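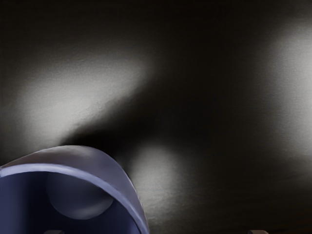
Product pages for kitchenware should be required to state usable capacity, measured to a marked fill line. Most state brim capacity or give no figure at all. A mug filled to the brim cannot be carried, so the number describes a condition of use that does not occur.

I checked the spring listings of two retailers, Tretley and Nolte. Tretley gives one volume per item with no method. Nolte gives outside height and diameter, which says little about the inside when wall thickness is unknown. A mug from Itley sold as 215 ml reached that volume only at the rim.

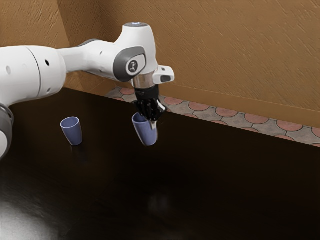 Rendered product images have made the problem worse. A photograph taken in a kitchen usually includes something of known size, such as a spoon or a tap. Renderings often leave the buyer without that. A blue cup over a dark, glossy tabletop could hold an espresso or a pint of soup, and the color and shine are no help in deciding which.

The remedy is cheap. Print two volumes, brim and fill line, and name the method used for each. Pitchers above 2000 ml should also list their full weight – a figure that matters to anyone with weak wrists.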